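**Robot arms on the sorting table - what changed for your crew?**

**sallitz_sorter** - Thu 11 June
We've had the two-arm cell at our textile reuse depot since October and I love it! It picks through the mixed clothing heap while I do the grading, which is the part I'm good at. My shoulders feel so much better at the end of a shift.

**Durnside_Deb**
Glad for you, but our place cut 2 sorting jobs when theirs came in. "Moved to other duties" meant nights.

**gkuusk**
Gunārs Kuusk here, shift lead at Lodau. We kept everyone, but I'd agree with Deb that it depends on who writes the plan. Ask for it in writing before the thing is bolted down.

**Durnside_Deb**
And is it any faster? I can clear 150 pieces before lunch with a coffee in one hand.

**sallitz_sorter**
You'd beat it, no question. Big dark items bunch up and it takes its time with them - but I'm not the one bending over the heap anymore, and two of the younger folks are learning to set it up. They're hooked on it!

**gkuusk**
Got any pictures? Ours is laid out differently.

**sallitz_sorter**
Sure, three from the cell:

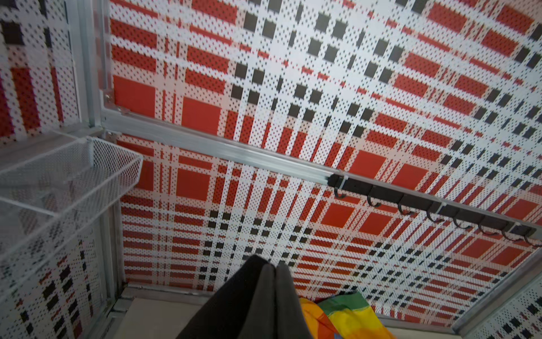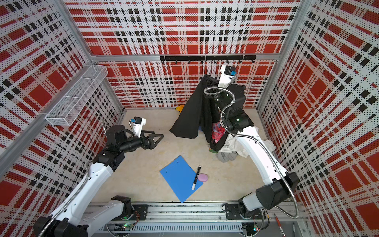
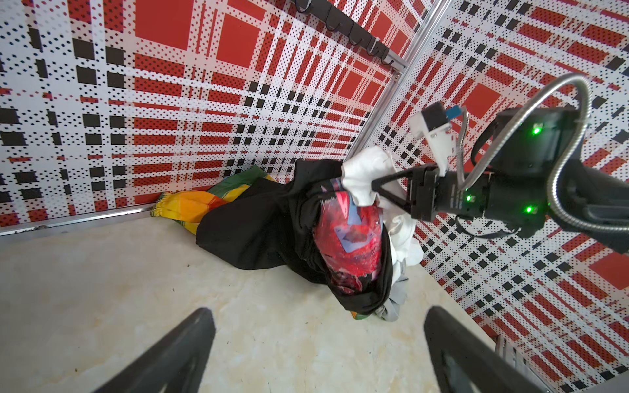
*Last one: white cloth in the grip, the big black piece still in the heap.*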